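Workshop Tips: Keeping a Practice Table for a Robot Without Losing Your Own

By Zarmeena Durrani
Filed under: Workshop, Tidying, Things That Used to Be the Dining Room

I run the practice table for a small project called Niden. The robot is named Turby. My job, on paper, is "demonstration lead," and in practice I spend the day messing up a table so that Turby can be steered through cleaning it. Each go is recorded, and the recordings are what the learning software (ours is called Barnent) chews on overnight. We have 2,419 of them so far. I have picked up some housekeeping along the way, and a lot of it applies to anyone who has to make the same mess many times a day and stay cheerful.

Save your trash, but rinse it

Drink bottles, snack bags, tea packets, the cardboard from a lip balm. You'll want plenty, and you'll want it to be the real stuff. Store-bought play food is lovely and the robot gets very good at play food. Anything that held a sweet drink gets hot water and a night upside down on the rack. I skipped this once in July. Ants are not in our training set and I would like to keep it that way.

Caps go back on. A bottle without its cap weighs almost the same and looks quite different to a camera, so if you want both kinds, do it on purpose and write it down.

Paper cups: buy the sleeve, keep the dents

A paper cup has a working life of 45 grabs in my hands, less if the operator had coffee. After that it goes soft around the rim and folds when squeezed. Don't toss it right away. Soft cups are good practice, since the world is full of them, but mark the bottom with a pencil dot so you can tell which recordings used them. When a cup no longer stands up unaided, it has retired, and you can keep screws in it.

Set them out every way a cup can land. On its side, upside down, right way up, one inside another. Left to themselves people set cups upright in a row like a wedding caterer, and then wonder why the machine is baffled by a cup that has rolled over.

Mess by lottery

You think you can scatter things at random. You can't, and neither can I. For the first month my bottles always ended up at the back left, where my mother keeps hers. Now I use a deck of index cards with a spot on the table written on each one, shuffle, and put the next object where the card says. It takes a little longer. Chaudhry, the outfit down the hall that lends us shelf space, offered to write a program for it, and I said the cards were fine and they looked sad.

Cover the table

Bare tabletops are shiny and hard, and a small hand tool dropped on one makes a noise that ends up in your dreams. Put down something with a bit of nap. Pick a plain color, deep enough not to show tea. Vacuum it with the upholstery head every morning, and go along the edges twice. If it creeps, double-sided tape at the corners, peeled up at the end of each week before it becomes part of the building.

Keep the same cover for a whole batch. If you must swap it, swap it between batches, then do another batch with the old one so the software doesn't decide that Tuesday-type behavior comes with a certain fabric. All right, it doesn't know about Tuesday. It will still find some way to embarrass you.

Screen off the rest of your life

A folding screen behind the table hides the printer, the bicycle and whoever is eating lunch. Ours takes two people to move and one to complain. Dust it with a dry paintbrush, working from the top down. A damp rag just pushes the dust into the weave and leaves it there for good.

Write down the bad ones

When the operator knocks something over, let the recording run, let them fix it if they can, and tag it. We have 74 tagged "fumble, recovered," and those get requested more than anything else in the folder. The ones where the operator sneezed and let go of the controls are tagged "sneeze." There are more of those than you'd hope, mostly from January.

A notebook beats a phone for this. Ruled columns: time, operator, what went where, what went wrong. Pencil. Somebody will rest a cup on it.

Stop while it's going well

Twenty-seven goes in a shift is our limit per operator. After that the wrists get tired and the hand starts arriving at things in a huff, and you can see it plainly in the playback. Change operators, eat something, vacuum again.
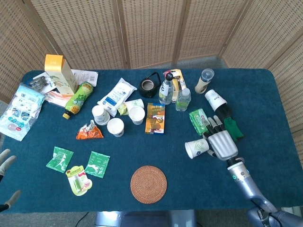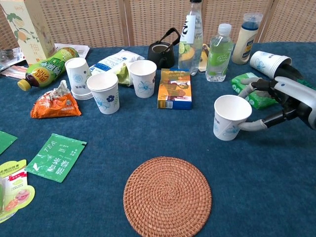 Resetting between goes is the part that eats the day, so give some thought to what you leave alone. My rule is to work from the back of the table toward myself, so that my sleeve isn't dragging through what I've already placed. Heavy things first, flat things last. The teapot goes toward the back, where a clumsy reach is less likely to meet it, and the wipes lie flat wherever the card puts them, even when that's right under where the fingers want to be. The round woven coaster goes near the front edge with clear space around it. Most of the new operators want to park a cup on it straight away, and I let them want. There's a batch for cups on coasters and it has its own page in the notebook.

Odds and ends

Crumpled snack bags slowly uncrumple. Re-crumple before each go or accept that you own a flat bag.

Peel price stickers off before the first recording or leave them on for all of them.

A dish rack makes a decent holding pen for bottles waiting their turn. Line it with a towel or they rattle.

Loose papers slide when the door opens. Shut the door, or let them slide and note it.

Label the bin of practice items on all four sides, including the one facing the wall. Cleaners are quick and thorough people, and I have bought the same box of tea bags four times.

Next month I'll cover storing cables, a subject on which I currently have opinions and no cable ties.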